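Storing silver rounds in plastic tubes, okay long term?

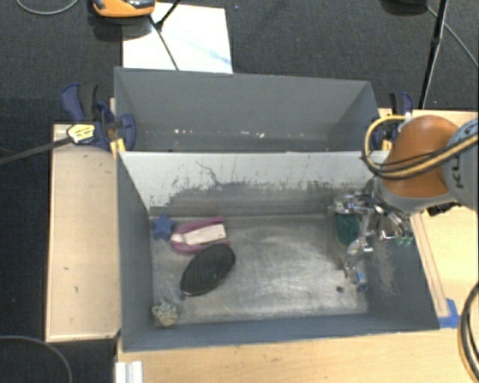 Coins & Bullion > Storage

Hi all! I have 60 silver rounds from Gilmartin sitting in their plastic tubes (my closet, nothing fancy), and I'd love to leave them be for years. Will they tarnish?

rastach_silver
Mine have been tubed five years and look lovely! Drop in a little silica gel pack, keep the lids snug, and try not to peek too often, hard as that is.

Jamden
Just avoid PVC, it goes sticky and green on you.

Last updated: December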